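去机器人开放日之前先做的家务准备,和回来以后改掉的几个习惯

本页归在“织物与收纳”栏目。前半部分讲参观,后半部分是可以照着做的办法。只想看叠毯子和收抹布的,直接往下翻到“毯子”那一节。

Kutberg 的开放日在十月的一个星期一,下午两点开始,地方在 Trurport 的一栋旧厂房里。进门登记,领一张纸,上面写着三个区域:厨房、衣物、工作台。每个区域有人讲解,也有人在旁边做示范。参观的人大多是附近居民,带孩子的不少。我在衣物区待的时间最长,厨房区排队,工作台区只看了后半段。

先说登记那天收到的提醒,对在家干活也有用。

一、袖口要收紧。宽袖子容易挂到桌角和夹具。在家擦灶台、洗刀也是一样,挽到手肘以上,或者套一副有松紧的袖套。

二、戒指和手链摘下来。毛毯、针织衫、丝袜最怕这个。摘下来的东西放进一只带盖的小盒,不要放在窗台或水池边。

三、水杯不上台面。饮料另外放一张小桌。

衣物区的讲解从软布开始讲。讲解的人说,硬的东西好拿,杯子、盒子、瓶子,形状是固定的,夹在哪里都差不多。布不一样,拎起一个角,其余部分会垂下来,会卷,会搭在别的东西上。机器要学会处理布,得先看很多遍人是怎么处理的。所以他们的人拿着手持夹爪,一遍一遍地夹布、提布、铺布、放布,机器以后照着这些动作去学。

我问夹爪和手比起来差在哪里。回答是:手有五个指头,能一边捏一边捻,感觉得到布有几层。夹爪只有开和合,夹得准不准,全看下去的位置和角度。夹一层还是夹两层,要提前想好。

听到这里我想到自己平时收抹布的毛病。我习惯一把抓起来,团着扔进盆里,洗的时候再抖开。抓成一团的布里外干得不一样快,中间容易留味道,晾的时候又要重新找角。后来改成先找角再拿,多花不了多少时间。 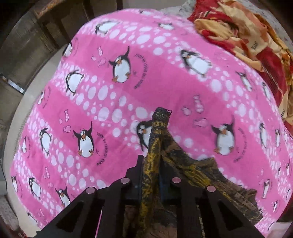 练习用的布不必挑好的。旧抹布、旧头巾、洗薄了的枕套都可以,厚薄不同的各准备一块,手感才有比较。家里教孩子叠东西,也建议从旧布开始,扯坏了不心疼。

下面按东西分开写。

毯子

绒毯最常见的问题是叠不齐。绒面有摩擦,铺开时这边拉平了,那边又起皱。办法是不要在床上硬拉,先把毯子整个提起来抖两下,让它自己落平,再从中间往四边抹。抹的时候手掌放平,顺着绒毛的方向走。逆着抹,绒会立起来,看着像有脏印。

叠的顺序:长边对折一次,再对折一次,得到一条长条。然后从一头往另一头卷,或者折成三段。卷的好处是没有死折痕,放进柜子里竖着放,抽一条出来别的不会倒。折的好处是平,适合放在抽屉或者床尾。

有图案的毯子,图案朝外叠,找起来快。我家几条毯子大小差不多,以前都是里子朝外,每次要翻开看。现在孩子自己能找到自己的那条。

毯子下面如果垫着东西,比如枕头、叠好的衣服,先把下面的东西取走再叠。不少人图省事,直接在鼓起来的地方拉扯,边角永远对不上。

洗绒毯用常温水或者温水,洗涤剂减半。不放柔顺剂,放多了绒会发腻,吸水也变差。脱水用低速。晾的时候横着搭在两根杆上,中间留空,风能从底下过。只有一根杆的话,中途翻一次面。不要用熨斗直接压绒面。

储存之前一定要晾透。摸着干了不算,把毯子对折,手伸进夹层里,停一会儿,觉得凉就是还没干。

抹布和擦手布

布边散线的,线头不要用手扯。用小剪刀贴着布边剪掉,再在边上走一道线。没有缝纫机,手针锁边也行,针脚密一点。实在不想缝的,剪成小块当一次性的用,擦油锅、擦鞋底,擦完就扔。

拧抹布,很多人是两手相对使劲绞,布绞成一根绳。偶尔这样没有关系,天天这样绞,中间那一段的纤维先断,布就从中间开始薄。换一个拧法:布对折两次,竖着握,一手在上一手在下,朝里拧一下,松开,换一面再拧一下。拧完一定要抖开。绞成绳的样子直接搭在水龙头上,过一夜里面还是湿的。

晾抹布的位置离灶台和水池都远一点。用夹子夹两个角,比整条搭在杆上干得快。夹子夹在布边往里一指的地方,夹在最边上容易滑,夹得太靠里会留一个鼓包。

擦桌子的、擦灶台的、擦地的,用三种颜色分开,颜色定了就不要再改。深色花布看不出脏,不适合擦餐桌,留给地面和鞋柜。浅色布脏了马上看得见,放在厨房。

每次洗完碗,抹布用热水冲一遍,拧,抖,挂。一周煮一次,水开以后煮十分钟,锅要专用。化纤的和带胶点的不能煮,用热水泡。

头巾、围巾和薄布

薄的花布容易掉色,第一次洗单独洗。先剪一小块棉布,沾湿,在布的背面角上按一会儿,看白布上有没有颜色。有颜色就一直单独洗,冷水,时间短。

不要和浅色的毯子堆在一起放,特别是还没有干的时候。红色和黄色的花布最容易染到旁边的浅色绒面上。已经染上的,趁湿用冷水冲,别用热水,别先烘干。

收的时候卷成筒,放在浅抽屉里,一筒挨一筒,从上面就能看见花色。挂起来也行,衣架上不要挂太多,每条之间能伸进一个手指。

厨房区看到的

厨房区在最里面。桌上有案板、盆、几样蔬菜,台面边上贴了胶带,标出每样东西放的位置。示范的人拿起一样,用完放回胶带框里,再拿下一样。讲解的人说,位置固定,动作才有可比性,今天做的和明天做的能放在一起看。

这个办法我搬回家了。不必贴得到处都是,挑最常找的东西:盐罐、剪刀、隔热手套、开瓶器。在台面或者抽屉底上贴一小条纸胶带,写上名字。一个月以后胶带可以撕掉,手已经记住了。纸胶带不要贴在木头台面上太久,会留胶,留了胶用食用油擦一遍,等几分钟,再用洗洁精擦掉。

抽屉里的东西不要叠放。叠两层,下面那层基本不会再用。放不下就说明东西多了,拿出来一部分。

洗菜盆、沥水篮、案板三样的摆法:盆在左,篮在中,案板在右,左手习惯的人反过来。菜从一边走到另一边,不来回。滴水都落在盆和篮之间,案板前面是干的。

案板下面垫一块拧干的湿布,板不会滑。布要平,折一层就够,折多了板会晃。切完把布抽出来洗,不要一直压在下面。

刀放下的时候刀刃朝里,刀柄不伸出台面。示范的人每次放刀都停一下再松手,这个习惯值得学。

工作台区看到的

工作台区由 Murner 的人负责,东西以小零件和手工具为主。螺丝、垫片、夹子,分在浅盒里。讲解说盒子要浅,深了手指或者夹爪伸进去看不见底。家里的螺丝也是这样,深罐子装一罐,用的时候要全倒出来。换成浅盒,或者用旧的饼干盒盖,一种一格。

盒底垫一块薄绒布或者毛毡,小零件不乱滚,拿的时候也好捏。颜色选浅的,螺丝在上面看得清。

拧螺丝之前先用手带上两圈,再上工具。直接用电动的,容易歪进去,歪了孔就废了。拆家具时,每拆一处,螺丝放进一个小袋,袋上写位置,贴在那块板的背面。

夹东西的时候,硬的东西和夹具之间垫一块布。垫布要比夹口宽,四边都露出来一点。漆面的东西垫两层,外层用旧毛巾,里层用光面的布,毛巾直接碰漆会留纹。

钳子、镊子的夹口定期擦。夹口上有油,夹布会留印,夹小零件会滑。用酒精棉擦一遍,晾干再收。

提问时间里听到的几句

有位老太太问,这种机器什么时候能到家里来叠衣服。Kutberg 的人说他们做的是前面的工作,叠衣服的机器卖不卖、哪年卖,他们定不了。又有人问叠得会不会比人快。回答是目前慢,毛巾还可以,带袖子的难,毯子大,一个夹爪顾不过来,要两边配合。

叠大毯子两个人比一个人快,这是老办法了。两个人各捏两个角,先走近对折,一个人把自己手里的角交给另一个人,再弯腰捡起折线那一头。注意两个人朝同一个方向折,不然会拧。家里只有一个人,就把毯子搭在沙发靠背上,靠背顶当成对折线,再往下收。

还有人问他们用的布洗不洗。说是洗的,脏了的布和干净的布拿起来不一样,油多的发硬、发滑。

孩子也可以上手试。夹爪放在手里比看起来沉,试的人多半第一次夹不到布边,夹到中间去了,提起来一大团。讲解的人教他们先看好布边,从侧面进去,夹住,停一下,再往上提。我回家以后教孩子收袜子,也是这样讲:先找到袜口,再拿。

带孩子去的几点建议

下午场人多,想试东西的早点到。厂房里凉,给孩子多带一件薄外套。场地里不能吃东西,去之前先吃。推车可以进,但是衣物区过道窄,折起来更方便。参观的路线按登记纸上的顺序走比较省时间,衣物区示范一轮结束再换地方,中间走开会听不全。

洗手间在入口右手边。停车在 Agyeman 仓库那一侧,从侧门走进来,路面有坎,下雨天会积水。

回来以后保留的习惯

早上铺床,先抖再铺,然后抹平,枕头最后放。以前是枕头放着拉被子,底下总有一块鼓的。

洗衣服之前,毛巾、袖子、裤腿都拉直再放进洗衣机,不团着放。晾的时候省了一半工夫。

洗衣篮分成两只,一只放厚的,一只放薄的。厚的绒毯、浴巾一起洗,薄的花布、手帕一起洗。厚薄混在一起,脱水时容易偏到一边,机器响得厉害。

收下来的衣服当天叠。当天没有时间,就平铺在床上,别堆在椅子上。堆一夜,第二天要重新抖、重新拉,花的时间更多。

家里旧布留一袋,分大小。大块的将来垫柜子、盖东西,小块的擦鞋、擦窗槽。袋子放满了就挑一遍,破得厉害的扔掉,不再往里塞。

读者常问的

绒毯起球怎么办:用剃毛球的小机器,毯子一定要铺平在硬台面上,鼓着剃会剃出洞。边缘和包边的地方不剃,用手摘。

绒毯带静电:晾的时候不要晒得太干,收之前用喷壶在空气里喷一下,再抖毯子。不要直接喷在绒面上。

毯子上粘了头发和线头:戴一只橡胶手套,微微沾湿,朝一个方向抹,头发会聚成一条,捏起来就行。

抹布多久换一次:变薄、变滑、煮过还有味道,就换。不看日子,看布。

毛巾发硬:用温水加少量白醋泡半小时,漂清,脱水以后用力抖。醋和含氯的漂白剂不能一起用。

木头柜子里放毯子要不要垫纸:新柜子要垫,选白纸,不要用报纸,油墨会印上去。旧柜子先用拧干的布擦一遍,开着门晾一天再放。

樟脑丸能不能直接放在毯子里:不能直接碰,用薄布包好,放在柜子上层的角落。孩子的毯子不放樟脑,用干净的棉布袋装起来,扎口。

下一页写窗帘的拆洗和重新挂钩,需要用到的夹子和浅盒,参照本页工作台那一节准备。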